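Council backs wider shopfront awnings on Sestitz Street

New rules for awnings and street-level windows on the Sestitz Street commercial strip will take effect in January, after councillors voted to adopt a revised frontage code for the precinct.

The code applies to ground-floor tenancies between the rail bridge and Mosari Lane. It sets minimum clearances for fixed and retractable awnings, limits the share of shop glass that can be covered by signs, and replaces the separate permit now needed for each change of fabric or frame.

Under the existing rules, written when most shops on the strip had solid verandahs, an awning could extend no further than the line of the building's entrance step. Owners who wanted more shade had to apply for an exemption. The planning office received 42 exemption requests over the past financial year, and the average wait for a decision was longer than the season in which the shade was wanted.

The revised code allows fabric awnings to extend over the footpath provided the lowest edge stays clear of pedestrians and the outer edge is set back at least 700 millimetres from the kerb. Supporting posts will not be allowed on the footpath. Brackets must be fixed to the structural wall and not to decorative stonework, and an engineer's certificate will be required for any awning on a building with carved or fluted columns.

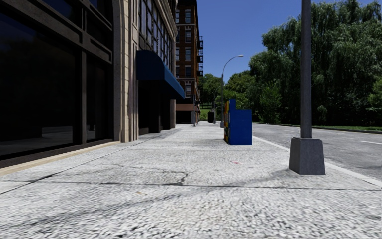
A blue fabric awning over a building entrance, with stone columns beneath. Computer-rendered view.

Kalliopi Karras, who led the review for the planning office, told the meeting that the main aim was to bring footpath temperatures down during summer afternoons. The west side of the strip has few street trees, and underground services leave little room to plant more.

"The footpath is narrow and the gas main runs directly below it," she said. "Shade has to come off the buildings for most of that block."

The review also looked at window glass. Heavily tinted and reflective glazing will still be allowed above ground level, but new shopfront glass must let through enough light for the interior to be seen from the footpath during trading hours. Existing glass is exempt until it is replaced. Printed film and posters will be limited to a quarter of each pane.

Engineering firm Manolakis tested three awning profiles for the council at a wind-loading facility. Its report found that steeply pitched awnings shed rain more reliably than shallow ones but carried higher uplift loads in gusts. The code sets a range of permitted slopes on the basis of those results, and requires retractable models to be wound in when a severe weather warning is current.

Colour is not regulated. An earlier draft had proposed a palette of four neutral tones, but this was dropped after consultation, in which traders argued that colour was one of the few ways to tell one tenancy from the next at a distance.

The council will contribute up to $2,000 per tenancy towards the cost of installation. Applicants must supply a scaled drawing, the engineer's certificate where one is needed, and written consent from the building owner. Tenants on leases with less than a year to run are not eligible.

The Clandeo Arcade, which has its own heritage listing, is excluded from the code and will continue to be assessed case by case. Its owners had asked for the arcade's street entrances to be included, but the heritage adviser recommended against it – the original cast-iron canopy is to be repaired under a separate program.

A petition carrying 2,451 signatures had called for the code to cover the side streets as well. Councillors noted the petition and asked for a report on costs. Karras said the side streets had different footpath widths and would need to be surveyed before any clearance figures could be set.

Applications for the installation grant can be lodged at the planning counter or online once the code is in force. Permits already issued under the old rules remain valid until they expire.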